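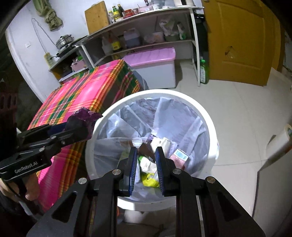
«La papelera fue lo último que nos creímos»

Entrevista a Ebbe Fjeld, encargado de turno en Flenditz

Flenditz limpia apartamentos de alquiler, 67 ahora mismo, casi todos en el barrio de Nastevside. Cocinas pequeñas, mesas con mantel, estantes con botes que cada inquilino deja donde quiere. Desde julio parte de la plantilla trabaja con pinzas de mano: una en cada mano, se recoge, se separa, se tira, y lo grabado sirve para enseñar a la máquina que vendrá después. El proyecto se llama Moon. Fjeld lleva 13 años en la casa y contesta deprisa, con el teléfono vibrando encima de la mesa.

Primera pregunta, la de siempre: si la gente tiene miedo. «Miedo, no sé. Mosqueo, sí. Te dan un aparato negro para coger un trapo que cogías con los dedos sin mirar. El primer día tardas el triple. Te sientes torpe, y eso a alguien que lleva media vida limpiando le sienta fatal».

Y luego la tela. Las cosas blandas son lo peor, dice. Un cartón tiene bordes, se deja coger. Una prenda con puntilla se pellizca por una punta y lo demás cuelga, se dobla, se va para donde quiere. «Ahí es donde el programa necesita ver muchas veces lo mismo. Y ahí es donde la gente se cansa».

La basura tiene su miga también. Bolsas arrugadas, papeles, envases de cartón, todo revuelto dentro del forro de plástico. Hay que decidir si se saca o se deja, y a que altura se abre la pinza. «Eso lo sabe cualquiera de mi turno. Pero explicarlo con palabras, imposible. Con las manos sí».

¿Ha cambiado el horario? Sí, y bastante. Antes eran turnos de limpieza y punto. Ahora 9 personas alternan: media jornada de limpieza normal, media con las pinzas. Fjeld peleó por ese reparto. La empresa quería jornada completa de grabación y él dijo que no, que las muñecas no aguantan. «Lo medimos a ojo, vale, sin médico ni nada. Pero la gente llegaba a casa y no podía abrir un bote».

Se paga un plus. Pequeño, según él. Prefiere no dar la cifra. Lo que sí da es otra: unas 2822 tomas válidas entregadas hasta ahora. Las que no valen se repiten, y la repetición al principio no se pagaba. Hubo una reunion larga en la oficina de Skallport. Ahora se paga.

Pregunto por lo que viene, si dentro de unos años habrá turno. Se queda callado un rato, mira el móvil, no lo coge. «Me lo preguntan todas las semanas. Yo digo lo que me han dicho a mí: que la máquina hará el recogido y nosotros el repaso. Baños, camas, hablar con el inquilino. Lo que no tengo es un papel firmado, y lo quiero».

¿Algo bueno? Tarda poco en contestar. Dos compañeras que nunca habían tocado un ordenador revisan ahora las tomas de las demás y marcan los fallos. Les gusta. Una pidió quedarse ahí fija y todavía espera respuesta.

Suena otra vez el teléfono. Falta una llave en un tercer piso de Nastevside y Fjeld ya está de pie, con la chaqueta a medio poner. El resto de preguntas, por correo, dice desde la puerta.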